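Pruitt Party Plates, pack of 40: much better than I expected

Posted Monday, March 20, 2023

I never thought I'd have opinions about paper plates, but here we are, one birthday party and most of a pack later, and I've got plenty of them!

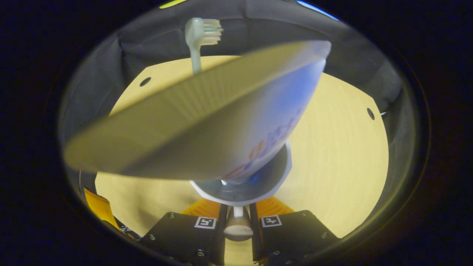
We had 30 people coming for my mother-in-law's birthday and I flatly refused to spend the evening at the sink. Usually I grab whatever is cheapest by the till, and usually I regret it by the time the potato salad comes out. You know the sort: you pick one up with a sausage roll on each side and it folds in the middle like a taco. Vibeke Ladefoged from my walking group had used the Pruitt ones for a christening and kept going on about them, so I gave in and ordered a pack.

First thing, they're a proper size. I'm so tired of "dinner plates" that turn out to be side plates with ambitions. On these you can get a slice of quiche, two salads and a bread roll with space left over, and my brother-in-law managed a fair bit more than that. They hold their shape well too. I carried one across the garden in one hand, fully loaded, drink in the other, and it stayed flat the whole way.

Grease was the test I was most curious about. I left a spoonful of oily roasted peppers on one for the length of the party and then had a look at the tablecloth, and there wasn't a mark on it. Gravy is another matter. A very saucy casserole started to soften the middle after half an hour or so, so if you're doing a hot sit-down meal I'd double them up or use your real crockery. For a buffet they're spot on.

What I didn't love is how tightly they come stacked. Peeling off just one takes a bit of fiddling, and plenty of guests walked away with two without noticing (that's how you get through a pack faster than planned). I started fanning the pile out beforehand and that sorted it. The wrapper is also the sort that splits all the way down as soon as you open it, so keep a big freezer bag handy for the leftovers.

I've tried cups from the same range as well and they're fine, nothing special. A bit light when they're empty, so they blew about on the patio until we filled them. I'd buy the plates again in a heartbeat and probably get my cups from the supermarket.

We've got a school picnic coming up in June and I've already put 3 more packs in the cupboard, next to the napkins I bought far too many of. If anyone has tried the bowls in the same range, do leave a comment, I'd love to know whether they can cope with trifle.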